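Bolline 开放日流水账

赶火车的时候写的,手机打字,错别字见谅。上次答应群里几个人要写,拖了好几天,再不写就忘光了。

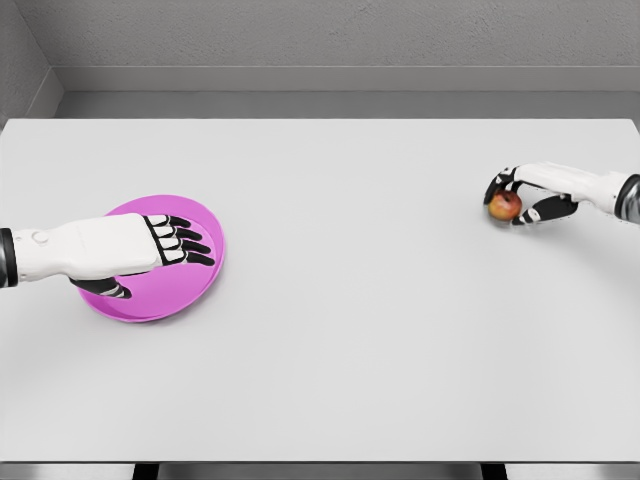 先说怎么去。从市区坐到 Jernutville 的区间车一小时一班,我早上差两分钟没赶上,只好在站台啃了个面包等下一班。出站右转,沿运河一直走,过第二座桥再左拐,看到红砖烟囱就到了。导航会把你带到后门,后门不开,别信。自行车可以停院子里,汽车难停,路边全是居民车位。

Bolline 是家老织造厂,做亚麻,桌布、茶巾、床品,也接一些窗帘布的单子。平时不对外,一年开放一回。门口发一张小纸条,写着你那一组的时间,过时不候。我是上午第二组,十来个人,有一对老夫妻以前就住厂后面那条街,一路都在小声嘀咕哪面墙是后来砌的。

领我们的是 Els Claeys,在厂里管整经,嗓子很亮,机器响着也听得见。开头先发耳塞。我嫌麻烦没戴,进织造间半分钟就老老实实塞上了。

第一站是原料库。亚麻一捆一捆码到房梁,味道像晒过的干草,又有点像旧书。Els 抽了一把长麻让大家传着摸,再传一把短麻。长的滑,发亮,短的毛糙,手指一搓就掉屑。她说外行买亚麻只看厚薄,其实先要看纱匀不匀,对着光照一下就知道。我回来把家里的茶巾挨个照了一遍,惨。

然后整经。一大面筒子架,纱从上面一根一根引下来,穿过梳子一样的东西,卷到轴上。那天正在上的一条经,3397 根。有人问断一根怎么办,Els 说停机,找头,打结,接着走。问断十根呢,她说那就先去喝杯咖啡再回来找。打结她演示了一遍,快到我没看清,请她放慢又来一遍,还是没看清。手指头拧一下就好了。我试了三次,三次都滑开。

织造间最吵,也最好看。厂里新旧机器混着用,靠窗那排是剑杆织机,跑得飞快,布面一点一点往下走,看久了有点晕。最里面角落留着两台老梭织机,平时不开,开放日才开十分钟。梭子来回打,地板跟着抖,脚底板发麻。老太太在我旁边说,以前躺在床上都能听见这个声音,停了反而睡不着。我本来想录一段,手机内存满了,边删照片边听,等删好也停了。气死。

提花那边由另一位带,Amber Koster,做图案的。她讲得比较慢,适合我。桌上摊着意匠纸,老的,手工一格一格涂的,颜色都褪了,旁边是现在电脑里出的图,一样的花。她说最难的是边和角,花走到拐弯的地方要接得上,桌布一铺开,客人第一眼看的就是四个角。这个我完全没想过。还有,白底白花的锦缎全靠光,经面缎和纬面缎反光不一样,花才显出来,所以车间挂样布都斜着挂。她让我们蹲下去看,再站起来看,同一块布,花从亮的变成暗的。一组人集体蹲起,挺好笑。

整理车间只让站在黄线外面看。水洗、轧平、烘干,热气扑脸,眼镜全白。这一段讲得太快,我只记住一件事:亚麻要趁潮烫,烫到全干再收,不然折痕会咬进去。家里没有轧光机的话,拿熨斗从反面走,深色尤其要从反面。

检验台反倒是我待得最久的地方。布从一块斜着的灯板上拉过去,一个阿姨拿着小剪刀和针,看到粗节就挑掉,看到缺纬就拿线补。头都不抬。补完我凑过去找,找不到补在哪。她拿针尖点给我看,还是找不到。问她一天看多少米,她说四百米,看完回家不想看任何带格子的东西。

中间休息在食堂。咖啡免费,苹果挞要钱,但是值,皮酥,里面放了肉桂。排队的人多,建议先去厕所再排队,我是反着来的。食堂墙上挂了一圈老照片,女工坐成一排穿综,最小的看着也就十四五岁。照片下面没有写名字,老先生认出来一个,说是他姨妈。Els 马上跑去拿了笔记下来。

下午是小市集,院子里支了一圈摊位。厂里自己卖零头布和微瑕品,按公斤称,这个要抢,开门二十分钟好的就没了。我拿到一块灰蓝色的,边上有一道缺纬,做围裙正好。旁边 Stitico 卖绣线和绷子,可以坐下来学抽纱锁边,老板娘手把手教,耐心得不得了,我锁了一小截,歪的,她说洗一洗就好了。洗了,还是歪的。

再过去是 Chuensuk,做植物染,几口锅咕嘟咕嘟煮着,洋葱皮、茜草、核桃壳。带一小块白布去可以免费下锅。我没带!!事先网页上有写,我没看。最后掏了条手帕,染成洋葱皮那种黄,出来比想像中好看,就是现在包里所有东西都有一股汤味。

几个杂七杂八的提醒:

票要提前订,现场不卖。我是五月订的,订完就忘了,幸好有提醒邮件。

穿平底鞋。老楼的楼梯又窄又陡,铁的,有镂空。

织造间不能带小小孩进去,有人推着婴儿车来,只好夫妻两个轮流看。

市集有两三个摊只收现金,最近的取款机在火车站,来回走一趟腿断。

讲解是荷兰语和英语混着来,英语听不懂的地方可以问,Els 会比划。

零头布买回去先用冷水泡一晚再裁。亚麻缩水,没泡就裁的后果我已经替大家试过了,围裙现在是给小朋友穿的尺寸。

没看成的:染色间在修,门关着;顶楼的样布档案室要另外登记,名额早没了,听同组的人讲里面有整本整本的旧样册,摸得到,翻得动。明年打算先抢这个。

回程又差点误车,提着一公斤半的布沿运河小跑,布袋带子断了一根,抱着上的车。对面坐的大姐问我是不是也去了 Bolline,她膝盖上放着一块灰蓝色的,比我那块大,没有瑕疵。

先写到这,到站了。抽纱锁边的步骤我拍了,晚点发群里,要的人说一声。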